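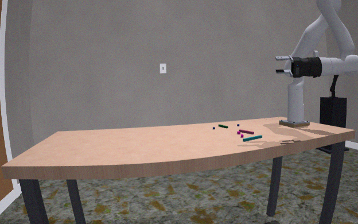

According to Baltazar Magaña, a dining table should be judged first by how a person can sit at it, and only afterwards by its top. This opinion is often repeated in writings on the table of Olvera, a type of long domestic table made in the river town of Olvera and in the villages near it. Other writers do not agree with him and give more weight to the wood and to the finishing of the edge.

The long table as household furniture

A long table is a table whose length is clearly greater than its width and which is meant for several persons to eat or work at together. In many regions the older form was a loose board put on trestles. After the meal the board was taken off and stood against the wall, so that the room could be used for other work. The fixed table, with legs joined to the top, came into ordinary houses slowly, because it needed a room which could be given to it for the whole day.

In Olvera the change to the fixed table is connected with the growth of the drying lofts. Before the lofts, planks were dried in the open yard, and wide tops often split in their second winter. The first loft belonged to the Ditemura sawmill, and it is still standing behind the market, although it is used today for storing hay.

Wood

The traditional woods are walnut, ash and cherry. Beech was considered a wood for benches and was seldom used for tops. Makers chose planks from the same trunk when they could, and they laid them in the order in which they had been cut. Such a top shows less difference in colour between one plank and the next.

The planks were dried for 3 years under a roof and then kept one more season in the workshop. In September, when the air in the valley is neither very damp nor very dry, the makers joined the tops. Many workshops did no joining at all in the winter months, and made chairs and window frames instead.

The edge

The edge is the part on which the local makers differ most. In the older tables it is straight and square, with only the sharp corner taken away by a plane. The curved edge appeared later. It was first made by the Diletti workshop, which had been building boats and already had the tools for bending and shaping long pieces.

On some tables the edge is stained darker than the top. The custom has been explained in two ways. One explanation is that the dark stain hides the marks left by belts and buttons. The other is that it was a way to use a cheaper wood for the edge strip without this being noticed. The account books of the Diletti workshop mention the buying of stain but do not say for what it was used, and the question remains open.

Legs

The usual number of legs is four. They may stand straight or lean outwards. Leaning legs make the table steadier against pushing from the side, but they take more room on the floor, and people at the corners can knock their feet against them. Magaña, who measured tables in private houses, found that the owners of tables with leaning legs complained more about the corners than about anything else.

Painted legs were at first a sign of a poor table. The paint covered knots and repaired places. This changed when the firm Kodine began to sell tables with dark legs and a light top to hotels on the coast, and families who had seen them on holiday asked for the same. The Kodine catalogue of that period lists 7 lengths of table, all with the same legs.

Care

Oiled tops are wiped with a cloth which is damp but not wet, always along the grain. Fresh oil is put on when the surface begins to look grey or feels rough to the hand. A waxed top should not be oiled before the wax has been removed. Small dents can often be raised with a damp cloth and a warm iron, but this method is not suitable for varnished surfaces, where it leaves a white mark.

Collections and study

The town museum of Olvera keeps a register of the tables which are still in use in local houses. On March 26, 2018 the register contained 461 entries. It gives for each table the wood, the length, the form of the edge and, if it is known, the workshop. Tables which have been shortened are also included, with a note. Shortening was common when large families divided a house, and in 3 cases both parts of the same table are registered under different addresses.

See also: Trestle table; Bench; Drying loft; Wood stain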